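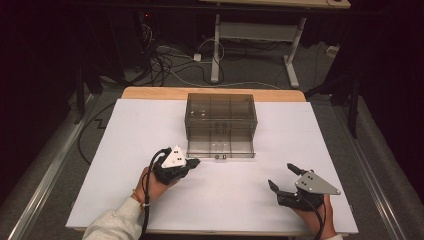
Two hand-held grippers at the work board, with the compartment box open. Photo: Mandby

Mandby reports two-handed manipulation result from hand-held gripper demonstrations

CELLVILLE, November – Mandby, the manipulation research group based in Cellville, has released results for a training method in which a two-armed robot learns to open, fill and close small latched containers from demonstrations recorded entirely with hand-held grippers. No robot is present during recording. The method, named Pultska, completed the full container sequence in 618 evaluation trials without operator intervention, across both arms and all container positions tested.

Transparent containers are a known difficulty for learned manipulation. Depth sensors return unreliable readings from clear and tinted plastic, and the colour of the wall changes with whatever lies behind it. A lid folded flat against a pale surface offers little contrast to a camera mounted above the work area. Earlier policies trained by the group on the same task tended to close the gripper short of the lid edge, or to press down on the lid and push the container across the board.

Pultska addresses the problem at the labelling stage. Each demonstration is divided at the points where either gripper begins or ends contact, and the policy is trained to predict the next contact point for both hands before it predicts any motion. Overhead video and gripper opening width are the only inputs at run time. No depth data is used, and no three-dimensional model of the container is required.

The training set consists of 600 demonstrations of the container task. Operators worked seated at a table with a gripper in each hand. Starting position and orientation of the container were varied between recordings, as was the hand used to make first contact with the lid. Recordings in which a gripper left the camera's view for more than two seconds were discarded and are not included in the total.

The role of each hand was not fixed in advance. In many demonstrations one gripper steadies the container while the other works at the lid, and the assignment may reverse partway through. Policies trained with a fixed leading hand performed less well when the container was turned away from that side. Removing the constraint corrected most of these failures and did not lengthen training.

A second experiment examined how much data the method requires. A policy trained on 200 demonstrations drawn at random from the full set was able to open the container reliably but was weaker at closing it, with most failures occurring as the lid met the body of the box. The group attributes the difference to the narrow range of approach angles represented in the smaller set. Further demonstrations of the closing step alone recovered part of the loss.

Several limitations are noted in the report. All evaluation was carried out on one work surface under constant indoor lighting. Containers with screw lids or press seals were not tested. The policy does not detect a latch that has closed only partway, and in its present form has no means of trying the step again. Grip force is not measured during demonstration, so the method is not recommended for brittle parts.

The motion planner used in evaluation was supplied by Chiang, which also provided the arms. Chiang took no part in scoring the trials. Scoring was done from video by two raters working separately, and trials on which they disagreed were counted as failures.

The technical report, the labelling tool and the full demonstration set are available from Mandby on request for non-commercial research. A licence for commercial use is being drafted. Work on containers with internal dividers removed and reinserted by the robot is under way, and results are expected in the new year.

Media enquiries: Mandby Communications, Cellville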